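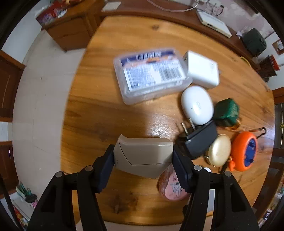
Nomvula Chauke reckons the big stuff sorts itself out. Sofas, beds, the wardrobe, fine, you either keep it or someone comes with a van. It is the little things that sit about for years, she says, and most people have a drawer of them they would sooner not open.

TRILTMONT BRINGS SMALL-THINGS TIDYING TO BROSTOV
For release 27 September 2023

Triltmont, the home tidying firm, is opening bookings today for Table Hour, a sit-down session for all the small bits that never get a proper place. Chargers and plugs. Earbud cases. Little boxes, little bags, mirrors, toys, the thing that came with the other thing. One table, one tray, one hour.

Sessions run at Zekstead, Brostov, and in people's own homes within the town. Bookings by phone or at the desk. Home visits are limited to begin with, details further down.

What it is

A Table Hour is what it sounds like. You bring a drawer's worth, or we come to the drawer. Everything goes out on a table where it can be seen. Then it gets picked up one piece at a time and put somewhere – into the tray to keep, or to one side to go. No clever system. No coloured stickers, no folding method.

The firm has been doing whole-house tidying in Brostov for some time and kept running into the same problem at the end of each job. Wardrobes done, kitchen done, hall done. Then a carrier bag of odds and ends hanging off a door handle, and everybody tired. Bag goes in a cupboard. Next visit, same bag, slightly fuller.

So in April the team tried it the other way round with a handful of regular customers. Small things first, on a clear morning, sat down with a cup of tea. It went well enough that people asked for it on its own, without the rest of the house.

"We had customers ringing up for just the drawer," said Marthinus Venter of Triltmont. "They didn't want the wardrobe done. They'd got the wardrobe under control. They wanted somebody to sit with them while they went through the chargers."

Since then the team has done 192 of these sessions, most of them in kitchens.

What comes out of drawers

Charging gear, more than anything. A white block charger, a black plug adapter lying next to a pebble-shaped earbud case, a plastic box with a label and barcode across the lid. Put things like that together on a wooden table and you can see straight away what you have got two of and what you have got none of. In a drawer you can't.

After that it gets more personal. Make-up. Hair things. Loose game pieces. Keys for a house you sold. Foreign coins, always. Spare buttons in a tiny bag. Batteries, and these are kept seperate from the start, please don't bring them loose in a pocket.

The rule for chargers is that the device has to be there too. If you can't say what it charges, it goes to one side. You can take a fortnight to find the device at home and nobody will nag. Cables the same.

Empty boxes are the sticking point. People keep the box in case they sell the phone, then keep the box after they've sold the phone. Ours is an easy line on this – a box with something living in it stays, and a box with nothing in it has to explain itself. Nomvula Chauke says this is the bit where couples disagree and she has learned to go and put the kettle on.

The tray

Every booking comes with a Nel tray to take home. Plain, white, shallow, rectangular. The shallow part matters. Deep boxes fill up in layers and by the bottom layer you are back where you began. With a shallow tray things lie next to each other and when it's full, it's full.

The tray gets put at the near edge of the table so you aren't stretching. Small things spread out beyond it, in the middle. We have tried it with the tray at the side and the tray at the back. Near edge is best, particularly for anyone with a bad shoulder, and for children, who otherwise climb on the table.

Nel trays wipe clean. They do pick up a scuff or two on the rim with use. Extra trays can be bought on the day but please start with one. Most people need one.

A mixed table is normal. A Rubik's cube, a pink oval hand mirror with a cartoon on the back, a round orange cord reel, a gold compact with a black strap, a zippered case, a small paper box. Grown-up things and children's things and bits of no fixed owner, all out together on the wood.

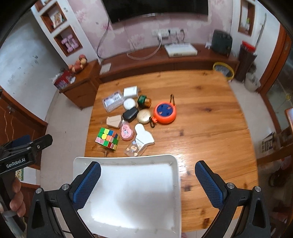 How a session runs

First ten minutes, getting everything out. Tip gently. Glass and mirrors come out by hand.

Next, a quick spread. Nothing on top of anything else if it can be helped. Lids stay on, zips stay shut for now.

Then the going through. One piece at a time, and say out loud what it is. Sounds daft, works. If you can't name it, it goes to the far end of the table and gets looked at last, when you will have found half of its family anyway.

Zipped cases and little pouches are opened near the end. They nearly always hold more small things, and opening them too early sets you back a good quarter of an hour.

Last ten minutes, the tray goes back in the drawer. If it doesn't fit the drawer we find another home for it, a shelf or the top of a cabinet. The to-one-side pile is bagged and labelled. You take it away, or we can.

Sessions are one hour. We do stop at the hour. People get worse at deciding after that and start keeping everything, or start throwing everything, and both lead to a phone call the next morning.

Who it's for

Anyone in Brostov with a drawer. Seems to suit people who have just moved, people about to move, and people with teenagers. Also anyone sorting out a parent's house, and for those visits we send a second person and don't keep such a hard eye on the clock.

Families welcome. Children are good at this, faster than adults in most cases, and generous with other people's belongings, so a grown-up has the final word on what leaves the table.

Up to 4 people round one table. More than that and hands get in the way.

What customers recieve

The hour itself with a member of the Triltmont team. One Nel tray. Labelled bags for anything going. A one-page sheet on where in Brostov takes old plugs, cables and batteries. A follow-up call a month later to see how the drawer is getting on.

What we don't do. Paperwork – that's a different service and a different head. Medicines, which should go back to a chemist. Repairs, although a number of customers have asked about earbuds and the answer is still no, sorry.

A word on keeping things

Table Hour is not a clear-out by another name and the team won't push. Marthinus Venter again: "If somebody wants to keep a toy with no use at all, it goes in the tray. It's their tray. I've got a broken compass in mine and it's staying there."

Staff are trained to ask three questions at most about any one object and then leave it be. Sentimental things can be put straight in with no questions. There is no target for how much goes.

Some customers finish with almost everything they brought, only now lying flat where it can be seen. That counts as a good session too.

Before you come

Bring one drawer or one bag, not the whole lot. A shoebox is a good measure.

Bring the devices if you can, phone, earbuds, speaker, camera, shaver, whatever the mystery leads might belong to.

Leave liquids at home. Nail varnish in particular.

Home visits need a table, cleared. Kitchen table is ideal. Wood, glass, laminate, any of them, a cloth underneath if you're worried about scratches. Good light. Chairs with backs. Pets in another room if they are the sort that pinch things.

Prices and places

At Zekstead, 500 for the hour, tray included. Home visits 950, tray and travel included, Brostov addresses only. A second hour on another day is charged at the Zekstead rate wherever it's held. No charge for children at a booked table.

Zekstead has step-free access from the car park side. Tables are a comfortable height for wheelchairs, ask when booking and we'll hold one near the door. Tea and coffee on the house.

Home visits are first come first served and the list is short until we have more staff trained. If you're put on the waiting list you'll get a call, not an email, so please leave a number you answer.

Cancel up to the evening before, no fee. After that we ask for half.

Notes for editors

Triltmont is a home tidying and sorting firm working in and around Brostov. Nomvula Chauke leads the Table Hour sessions. Marthinus Venter looks after bookings and home visits. Both are available for interview, mornings are easier.

Reporters are welcome to sit in on a session at Zekstead with the customer's agreement. Bring your own drawer if you like, several have.

Contact: Triltmont press desk, Zekstead, Brostov. Ask for Marthinus.

Ends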